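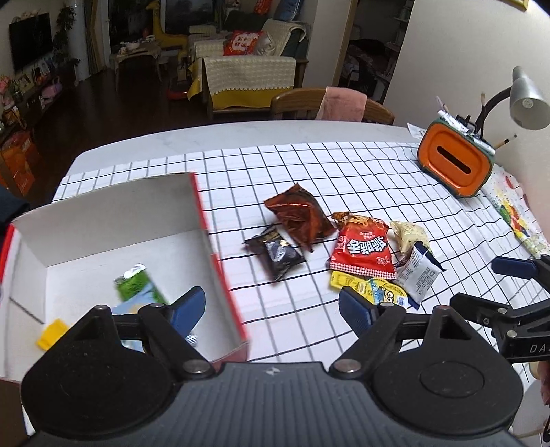 Endstead Parcels: Progress Report to the Furkeck Fund

Covering summer through the end of October

We asked for a grant to mail boxes of small comforts to people from Endstead who are living somewhere else and not enjoying it much. Mostly that means first-year students, apprentices, and people in the long middle stretch of rehab after surgery. You kindly said yes, and then asked for a report in plain language. We have done our best, though the mailing permit section resists it.

Where things stand

The first batch went out in September, which is later than the August in our application. The application was written in February, when August looked roomy. We lost most of July to the permit, which was turned down once for a missing form and once for including it twice. It is now approved, and a copy is attached to the front of our binder with more tape than it needs.

Since then we have sent a batch every month. Each one is 30 boxes, and we expect to hold at that number until spring. The waiting list is longer than we would like, but the last time we got ambitious we ran out of packing tape and finished the job with the decorative kind. Several recipients wrote to ask if it was somebody's birthday.

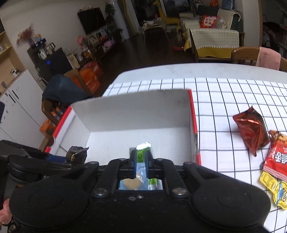

M. Adamczyk
Program Coordinator, Endstead Parcels

What goes in

Individually wrapped snacks, a paperback, a pair of socks, stamps, and a printed page of local news. The news page was meant to be filler and has become the part people write back about. The October edition led with the parking dispute behind the library, now entering its second year, and we have had letters taking both sides from people who do not own cars.

We dropped chocolate for the warm months after the first test mailing. What arrived was described to us as "one chocolate." It will return in November.

Homemade baking remains off the list. We get offers, and they are generous, and we turn them down by pointing to the allergy rules you gave us. Thank you for those rules. They have spared us several conversations about fruitcake.

Money

Your grant was $2,000. Postage has eaten the largest share, as predicted, and then had a little more. We budgeted by weight, and the carrier turned out to care about shape as well. Switching to a flatter box in late September brought the cost down by some 20 percent, and we would like to claim this as strategy. The truth is that the flatter box was what the supplier had.

The amount set aside for address software went to Danus, which prints our labels and keeps the list. It works well apart from a firm belief that Endstead is in a different state. We correct it by hand each month. A support ticket is open and has been for a while.

What has gone less well

Feedback cards. We put a stamped one in every box, and from the September batch we got 2 back. One was filled out. The other was a drawing of a duck, which we have counted as positive. Letters and phone messages come in at a much better rate, so we plan to stop paying for cards and log those instead, if you have no objection.

We also promised you a waiting list policy. There is a draft. It runs to four pages and everyone agrees with a different one.

Before the next report

Bring the policy down to a single page. Settle on a winter box that survives being left on a wet porch. Find a cheaper source of socks, in sizes other than enormous. And send you the October receipts, which are in the binder, behind the permit.

Related
Endstead Parcels: original application summary
How to put someone on the waiting list
News page archive: the parking dispute so far
Other projects supported by the Furkeck Fund

Last updated: October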